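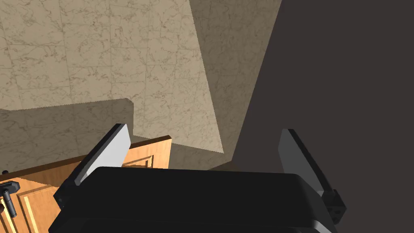

Issue 8, p. 476

Nevelura Caffeine Label Comments
Data card

Summary
Nevelura is a text collection of written comments on a proposed change to caffeine labels for canned and bottled drinks. The change was put forward by the Britgate health office. It would require the caffeine content per container to be printed on the front of the pack, next to the product name. The collection holds 3000 comments in English, one per record.

Release date: Sep 20, 2020
Maintainer: Maja Kołodziej, Cirbridge

Source
Comments were submitted through the office's web form or by mail. Mailed comments were scanned and typed by hand. Spelling was left as written. Form letters were kept when the sender had added at least one sentence; unchanged copies were dropped, and the number dropped is in the file dropped.txt.

Comments sent as attachments only are not included. Several drink makers replied this way, so industry replies are underrepresented in this release.

Fields
id: integer, stable across releases
channel: web or mail
sender_type: person, shop, maker, clinic, school, other, unknown
text: the comment, UTF-8
position: support, oppose, mixed, unclear
topic: one or more values, separated by semicolons
split: train or test

The sender_type field comes from the form and was not checked. Mailed comments have the value unknown unless the letterhead made it plain.

Labels
Position was labeled by two readers working apart. A third reader settled disagreements. A comment that supports the label but objects to its place on the pack is marked mixed. A comment that asks for a lower caffeine limit and does not mention the label is marked unclear, as the limit was outside the proposal.

Topic values are listed in topics.txt with one sample sentence each. The value "children" is used only where age is mentioned. Earlier drafts also used it for schools; those records were relabeled in September.

Splits
The test split has 1000 records. All others are in train. Near-duplicates were grouped with the Choi matcher before splitting, and a group never crosses the line between the two. The matcher settings are in split.cfg.
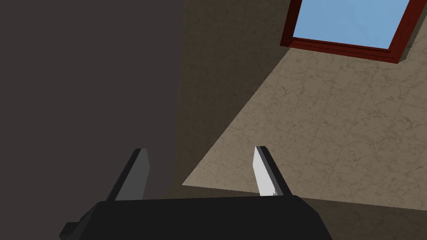

Gripper with fingers open, computer rendering.

Personal data
Names, street addresses, phone numbers and email addresses were replaced with fixed tokens. Medical details that senders gave about themselves were left in where no name remained. Requests for removal go to the maintainer with the record id. Removed ids are not reused.

Known problems
Line breaks in mailed comments follow the paper, so sentences may be split.
Amounts of caffeine are given in mixed units and were not converted.
Some senders wrote more than once under different spellings of one name. These were not merged.

Use
The collection is suited to work on stance and topic labeling. It should not be used to estimate public support for the proposal. Senders chose to write in and are not a sample of residents.

Loading
Files are tab-separated with a header row. Quotes inside the text field are doubled. Read with quoting on, or rows containing line breaks will be miscounted.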